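News > Community > Repair and Reuse

Filed under: Making & Mending

Mandale's big bolt sort gets going at the Collero workshop 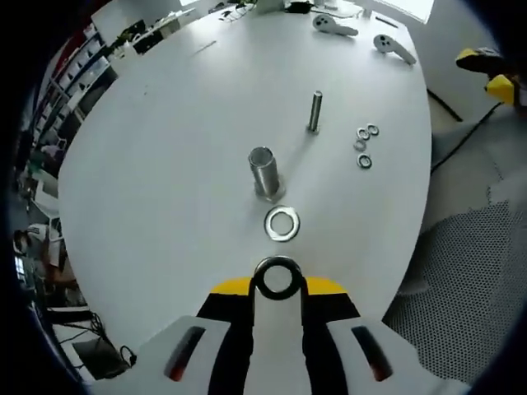

If you have ever tipped out a jam jar of odds and ends in search of one washer, the latest project at the Collero workshop in Mandale will make perfect sense to you. Members have begun sorting a mountain of donated nuts, bolts, rings and washers, and they are having a wonderful time doing it.

The hardware came from Durnono, the old ironmonger's on the hill, which shut its doors in January. The family offered the leftover stock to the workshop free of charge, on the condition that somebody came to fetch it. Wyn Eynon drove over expecting a couple of boxes and came home with 256 tins, most of them with no label and several rusted shut.

"I could hear it all shifting every time I went round a bend," he said. "I took the long way home to miss the speed bumps."

The method is simple. A small handful goes out on a white tabletop, where everything shows up nicely, and the pieces are spread apart so each one can be looked at properly. Bolts are stood upright on their heads, which makes it easy to compare a thick one with a slim one and to see how fine the thread is. Washers lie flat. Rings get a patch of table to themselves, and this is where most of the arguments start, as a thick dark ring and a thin silvery one can turn out to have the same size hole.

Edith Ospina, who spent her working life in a tool store, has drawn up a chart with 13 sizes on it and pinned it to the wall. Anything that won't fit the chart goes into a biscuit tin marked "Edith", and she goes through it at the end of the evening with a gauge and a mug of tea. She is delighted with the quality of the older pieces.

"Some of these bolts are beautiful things," she said. "Nice crisp threads, good solid heads. You could put one in a gate and never think about it again!"

So far 499 pieces have been measured and put away in the new drawers, which were built by Aldana Gallardo out of old shelving. That leaves an awful lot of tins, but the pace is picking up and the drawers are already being raided. A garden bench has been bolted back together, a pram has its wheel on again, and the swing at the Rozīte nursery has been rehung with two of the larger washers. Ieva Venckus, who runs the nursery, said the children had been asking after it every single morning.

Carmela Olmedo, who looks after the workshop diary, said the sorting evenings had been a real surprise. She had pencilled in 2 sessions, thinking that people would be fed up by then, and has since had to add more. Newcomers tend to arrive saying they don't know a nut from a washer, then stay until the lights go off — one teenager has become so quick at matching threads that the older members now pass him the awkward ones.

Sorting takes place in the back room at Collero from 6.30pm, and there is no need to book. Bring reading glasses if you use them, and an old towel if you don't fancy getting oil on your lap. Empty tobacco tins and small jars with lids are also very welcome.

Anyone in Mandale who needs a single bolt or washer for a repair at home can call in while a session is on. Take the broken part with you if you can, or the old bolt if you still have it. There is no charge, though a tub by the door takes loose change towards more drawers.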